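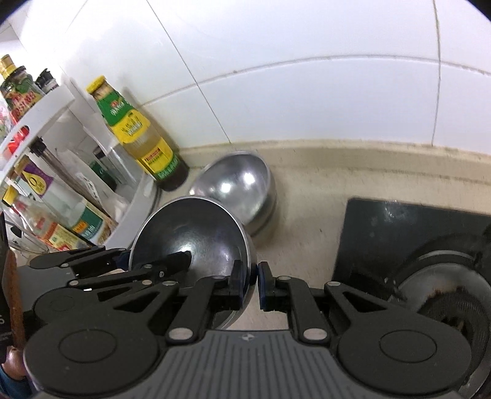 Tellico Border Letter: Frequently Asked Questions

What is the Border Letter?
It's an email newsletter about politics in places where two countries meet. We write about bridge closings, visa rules, council elections, school exchanges, customs strikes, radio stations that get heard on the wrong side of the river, and the people who have to live with all of it. Most foreign coverage comes out of capitals, and we love the stuff that happens a long way from them!

Who writes it?
Alois Pichler started the letter and still writes most of it. He spent years as a wire service translator and reads border-town newspapers for fun (his word, and he means it). Mortimer Boateng edits every issue, runs the maps and handles the mail. We also pay local reporters for longer pieces, and their names always go at the top unless they've asked us to leave them off.

How often does it come out?
Every other week, early in the morning Eastern time. We skip August. When something big happens, like a crossing shutting overnight, we send a short extra issue the same day. There were several of those last spring during the Plolov bridge dispute and people seemed glad to get them.

What was the Plolov bridge dispute, and where do I start reading?
So many of you joined in the middle of that one! The short version: the town of Plolov sits on one bank and Namgate on the other, and the bridge between them was open to foot traffic for residents holding a local card. The district government on the Plolov side stopped honoring the cards in May, saying the list of holders was out of date. Namgate answered by refusing to renew parking permits for Plolov drivers. Families were split, the Plolov bakery lost its morning trade, and two mayors who had been fishing together for years stopped speaking in public.

Start with issue 42, which has the timeline and Mortimer's map. Then read the interview with the retired customs officer in the issue after it. She explains the card system better than any official document we've found.

Is the bridge open now?
Partly. Card holders can cross on foot between 6 a.m. and 8 p.m. Vehicles still have to use the northern crossing. Please don't plan a trip from our newsletter, though — check with the border service on both sides before you go, as hours change with very little notice.

What is a local border card, anyway?
It's a permit that lets people who live close to a border cross it without a regular visa. The usual terms are that you have to live inside a set strip of land, you can only travel within the matching strip on the other side, and you can't stay long. Every agreement is different, and the details are where the politics hides. Who counts as a resident? Do students who left for college keep the card? What about someone who married in last year? We could fill an issue with each of those, and we have.

Do you take sides?
We take the side of clear information. Alois has opinions and puts them in his column, which is marked as a column. In news pieces we report what each government says, what the documents say and what people in the area tell us, and when those three don't match we say so. Readers on opposite banks of the same river have written to accuse us of favoring the other bank, sometimes about the same paragraph.

How do you handle state media?
Carefully. State TV and official papers are useful for learning what a government wants people to hear, and we quote them for that. We name the outlet, say who owns it, and link to the original. We don't repeat a factual claim from a state outlet as news unless we've been able to confirm it somewhere else. If we can't confirm it but it matters, we'll tell you that it was said and that we couldn't check it.

Can I trust the translations?
We work hard on them. Alois translates from German, Russian and Czech himself. For everything else we hire a translator and have a second person read the result against the original. Puns are our weak spot. Border-town headline writers adore puns, and some of them just don't make it across.

If you read the language and spot a mistake, write to us! A reader caught a mixed-up verb in the Kusuma election piece that changed who had resigned from what, and the correction ran at the top of the next issue.

What is the Kusuma election piece?
Probably the most forwarded thing we've published. Kusuma is a lake district with a council elected by residents of four villages, one of which can only be reached by road through the neighboring country. The piece followed the ballot box on that trip. It was sealed, opened for customs, sealed again, and then argued over for most of a night. The final margin was 10 votes. If you're new here and want to know what we're like, read that one first.

How much does it cost?
The regular letter is free. Supporters pay $42 a year and get the extra column, the full archive and the map files in a size you can print. Anyone who can't afford that and would like the archive can email us and we'll set it up, no explanation needed.

Where does the money go?
To local reporters first, then translation, then the email service. We don't run ads and we don't accept money from governments, parties or embassies. Alois publishes the accounts once a year in an issue that he enjoys far more than the readers do.

Can my class or library use it?
Yes, please! Teachers can copy any free issue for students. Libraries and schools can get a group subscription that covers up to 100 readers, and Mortimer is happy to join a class by video if the time zones work. The printed map set has become popular with high school geography teachers, so we keep extra copies around during the school year.

How many back issues are there?
There are 174 in the archive. The search box understands place names in more than one spelling, so you should be able to find a town whichever side's name you use. If a spelling fails, tell us and we'll add it.

I live near a border. Can I write for you?
We'd be thrilled. Send a short note saying where you are, what's going on and who you'd talk to. A paragraph or two is plenty. We like stories about one decision and what it did: a changed bus route, a closed clinic, a new rule about bringing meat or medicine across. We pay on acceptance. Please don't send us sources' names or phone numbers in a first email; we'll set up a safer way to talk.

Can I stay anonymous?
Yes. Talk to us before you send anything sensitive. We'll agree on what can be published and how you'll be described, and that agreement doesn't change later without your say-so.

Why do you spell place names the way you do?
We use the spelling most common in English and give the other local names the first time a place comes up. Where there's no common English spelling, we follow the town's own website. This question brings in more mail than any other, and we read all of it.

I stopped getting the letter. What happened?
Check your spam folder first, especially if you use a work address. Some office filters don't care for the word "sanctions" in a subject line. Adding us to your contacts usually fixes it. If it doesn't, write to Mortimer with the address you signed up with and he'll resend whatever you missed.

How do I unsubscribe?
There's a link at the bottom of every issue. It takes one click and we won't send you a survey.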